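Plemow Trails Program
Progress report to the Tejada Fund
Apr 29, 2022

We're at the halfway mark of the grant, and there is a lot to tell you. When we wrote to you last, the gear library was a set of shelves and a spreadsheet, and the Humetti Ridge route was a line on a map with a gap in the middle. Both have moved on a good deal since then, the library faster than we planned and the route a little slower. This report takes them in turn, then covers money, the things that gave us trouble, and what we'd like to do with the second half.

The gear library

The idea in our application was simple. People in Plemow live within a short drive of some of the best walking in the region, and many of them never go, or go once in the wrong shoes and don't try again. A decent pack, a sleeping pad and a shell that keeps the rain out cost more than a lot of families can spend on something they may not enjoy. So we lend it.

We opened for loans in January, which everyone warned us was a silly month to do it. We're glad we did! The early borrowers were mostly people who already knew they liked being outside in the cold, and they were the best testers we could have asked for. They brought things back with notes. They told us the hip belts on our first batch of packs slipped under load, that the smallest size was still too long in the back for most teenagers, and that the stuff sacks for the tents were so tight you couldn't repack them with cold hands. We swapped the packs for a model with an adjustable back length before spring, and bought oversized sacks for every tent. The second change cost next to nothing and has probably done more for the life of the tent poles than anything else we've tried.

Up to the end of last week we had made 1851 loans. An item counts as one loan each time it goes out, so a family of four taking packs, pads and a stove will show up several times in that number. Day packs are by far the most popular item, ahead of rain shells and trekking poles. We had guessed tents. It makes sense now that we see who comes in, as most people want a long day out and their own bed at the end of it.

Poles deserve a word of their own. We bought 10 pairs to begin with, more or less as an afterthought, and they were never on the shelf. Older walkers borrow them and then come back asking where they can buy some. We have tripled the stock and they still go out every weekend. If you're ever asked what to put in a new gear library, please say poles.

The loan period has gone from three days to seven. Three days looked generous on paper, but it meant a borrower had to collect on a Friday and return on a Monday, and anyone who worked shifts couldn't manage it. The longer loan has brought in a different crowd, including a good number of warehouse and hospital workers who walk midweek when the trails are quiet. Late returns have dropped too.

Cleaning and repair

This is the part of the work we underestimated. Every tent has to be hung and dried before it goes back in its sack, and every pad has to be inflated and left overnight to check for slow leaks. In wet weeks the drying lines were full and loans had to wait. We have since put up a second set of lines and moved the washing of shells to a fixed day, with the reproofing done straight after. Footwear was in the original plan and we've dropped it. Fit was too personal, the cleaning took too long, and the three pairs that went out on trial came back with blisters reported each time. The money set aside for boots went to gaiters and wool socks (the socks are given away, not lent).

Repairs have been a pleasure, though. A broken buckle or a torn mesh pocket is a ten-minute job once you have the parts sorted, and we now hold a repair evening every second week where borrowers can bring their own gear as well. People stay late. Somebody usually has a zipper that everyone else wants a turn at.

The Humetti Ridge route

The full route runs from the edge of Plemow over Humetti Ridge and down to Carkcombe. The Plemow end is finished. It's signed in both directions, the two wet sections have stepping stones, and the steep bank below the ridge has been cut into proper switchbacks, so you no longer slide down it on your heels. We walked it again two weeks ago after heavy rain and the water was going where it was supposed to go. That was a very good day.

The Carkcombe side is where we're behind. The middle section crosses grazing land, and the permission we thought we had covered the old line of the path, which floods, and left out the drier line we want to use. Talks have been friendly and we expect a signed agreement before the summer. Until then we've cleared both ends up to the boundary and marked a temporary way around by the lane. It adds distance and there's a stretch of pavement nobody loves, but it's open, and people are walking it end to end.

We also changed the signs. The first set gave distances only, and first-time walkers told us a distance meant very little to them. The new ones give a distance and an easy-pace walking time, plus the next place to get water. On the ridge, where there is none for a long way, the sign says so in large letters.

Guided days

We have led seven guided walks so far, all of them full. The pattern that works best is an easy loop in the morning, a long lunch, and a choice after that between heading home and carrying on up to the ridge. Almost all of the beginners choose to carry on, which we did not expect and which makes us very happy. The lunch stop has turned into the place where we show how to pack a bag – heavy things close to the back, rain shell at the top, snacks where you can reach them without stopping.

We would like to try an overnight before the season ends. The tents are ready, the site at Carkcombe has said yes, and there's already a list of names.

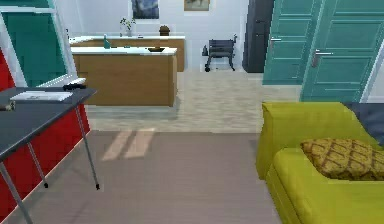
Interior with kitchen area, table and sofa.

Money

Spending on the library is within budget. The switch to adjustable packs cost more than the line allowed, and the money saved on footwear covered it. Trail work is under budget for now, only because the middle section hasn't started, and we expect to spend that line in full once the agreement is signed. The one item we didn't foresee was the second set of drying lines and the fans that go with them, which came to 2369 dollars. We paid for these out of the small contingency you let us keep, and thank you again for agreeing to it. A full statement is attached separately.

What we got wrong

Our booking form was too long. It asked for route plans and experience, and people gave up halfway through. The new one asks for a name, a phone number, what you want and when. Staff ask the rest at the counter, and it's a better conversation in person anyway.

We also closed too early on Fridays. Late opening started this month and it's already our busiest slot.

Next steps

Before the next report we plan to finish the middle section, run the first overnight, and add child carriers to the library, which parents ask for every single week. We'd also like to look at a small satellite shelf in Carkcombe, so that walkers can hand gear back at the far end of the route. That one would need a change to the grant terms, and we'll send a short note with costs before asking you to decide.

Please come and walk it with us if you can. The Plemow end is at its best in the next few weeks, and we have poles set aside for you.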